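Ticket: Paper cups tipping over on the new white table
Product: Dilovis work table, matte white top
Opened by: Omar Tarawneh
Handled by: Halvard Dahlgren, Stistau support
Status: Solved

Omar Tarawneh, Saturday, 9:15 am

Hi all! First off, I love this table. It's big, it's easy to wipe down, and the matte top doesn't throw glare in your eyes the way our old one did. But paper cups won't stay up on it. We use the plain Wostell ones, the kind that come in a sleeve of 40, and an empty one goes over if you so much as lean on the edge of the table. A full cup is fine. A half-full one is a gamble, and I've mopped up enough coffee to care.

Tried so far:
- wiped the top with warm water and a drop of dish soap
- swapped to a new sleeve of cups, no change
- took the table runner off, no change

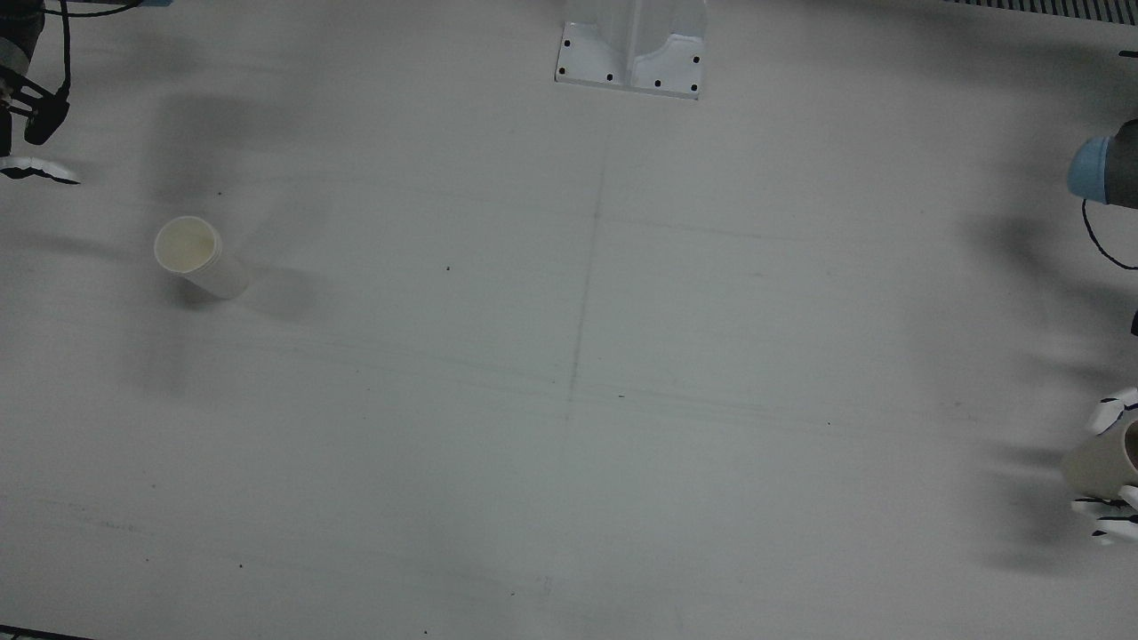

My first guess was the floor, which is old and has a dip in it near the window. I put a folded piece of cardboard under one leg and the wobble got better, then worse again by lunch. The cups themselves look fine to me. The one lying on its side has a nice even rolled rim and I can't find a dent in it. One more question while I'm here: there are faint lines on the top that cross each other, a bit like pencil. Safe to rub out, or will I spoil the finish?

Halvard Dahlgren, Saturday, 10:40 am

Hi Omar, great write-up, thank you! The cardboard is a good clue. If it helped and then stopped helping, it has probably squashed flat, so please take it out before you do anything else.

Now set a full glass of water in the middle of the table and press down on each corner in turn. Watch the water. If it jumps at one corner only, that foot needs to come down. The feet on the Dilovis screw in and out by hand once the weight is off them. If it jumps at two corners across from each other, it's the floor, and you adjust 2 feet by the same amount.
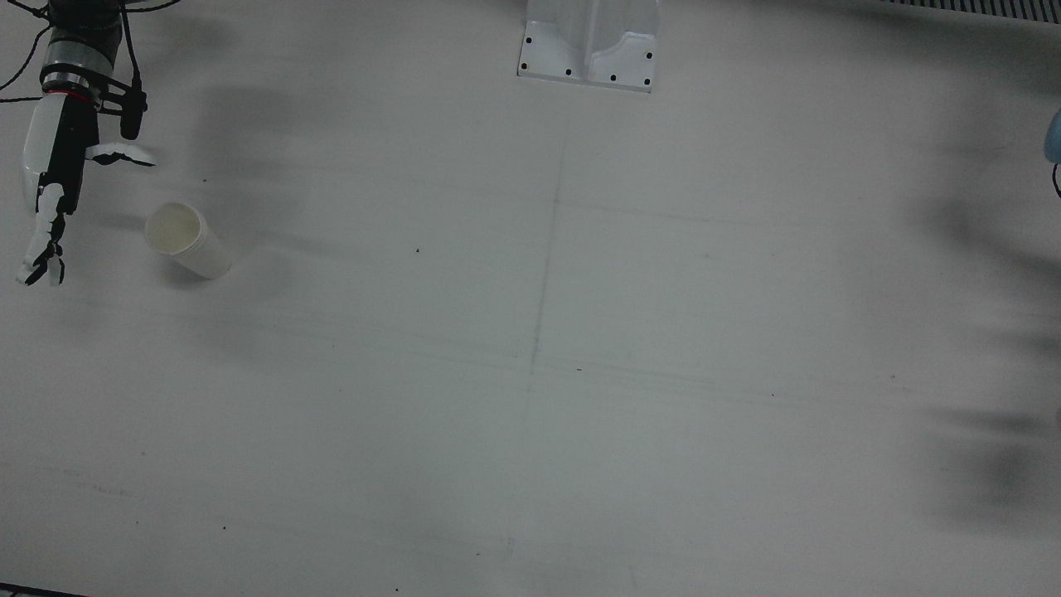

Go a half turn at a time and press again after each one. It's slow the first time, but you get a feel for it fast. For the lines, try a soft white eraser on a small spot first. Skip the scrub pads, they leave shiny patches on a matte top.

Omar Tarawneh, Saturday, 1:20 pm

It was two corners! Window side and the one across from it. Three half turns each and the water hardly moves now, even when I really lean on it. I lined up a row of empty cups and thumped the table with my fist, and only the end one went over – I'll take that.

Eraser worked on a test patch. I've left the rest alone because the lines are kind of handy for laying things out straight.

Would felt pads from Myklebust fit under these feet? I'd like to stop the scraping sound when we pull the table out to sweep.

Halvard Dahlgren, Saturday, 2:05 pm

Wonderful, so glad it's steady! Felt pads are fine as long as all the feet get the same thickness. Stick them on and run the water glass test again, the felt packs down a little in the first week. I'm marking this one solved, but reply any time and it opens back up.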